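Can an arm restock a shelf yet, or are we still at demos?
14 replies · 3 shares

torque_limit
Shop-floor question, though it applies to pantry shelves at home too. We trialed a Drondar picking package at the Heltport site. Mixed cartons, fixed shelf, no people in the cell. It managed 79 percent of placements without a retry. Everyone upstairs calls that close. I don't.

millrat
79 on first attempt is decent for mixed cartons. What was the cycle time?

torque_limit
23 seconds per carton, including the camera check. A person with a box cutter and a cart does it in a few.

deadband
Speed is the wrong thing to argue over. The arm runs through the night shift. My objection is the failures. A carton that tips in the back row blocks every facing in front of it, and the arm has no plan for that.

Typical snack bay for anyone who hasn't stocked one:

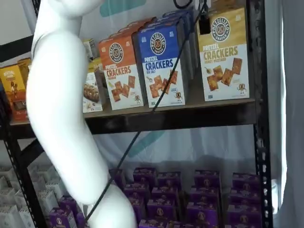 Pretzel cracker boxes on the top shelf, purple cartons packed in rows underneath.

millrat
The top shelf there is the easy part. Upright boxes, flat fronts, large print, one gap. Any suction tool with a decent seal should take those. Color alone separates the sea salt from the honey mustard.

deadband
Fronts, yes. Now reach the second row without dragging the first. And the lower level is worse: small cartons, rows running back under a shelf board. You need wrist clearance you don't have.

millrat
So pull the shelf out on slides. Ballisora sells a retrofit rated for up to 15 kg.

torque_limit
Then you're rebuilding the store for the arm. We priced it. 2000 per bay before installation, and the posts have to be drilled.

open_loop
Disagree with both of you. The hard part is opening the shipping case and getting rid of the cardboard. Camenzind left that step out of their trial report, and it's half the labor. Same at home: unloading a dishwasher gets all the attention, and scraping the plates is left to you.

deadband
Fair point on the case opening. I still think back-row recovery comes first.

torque_limit
Will post the retry log when I've cleaned it up. Most of the misses are in the back row, so deadband may get his way.

Share (3) · Comments (14)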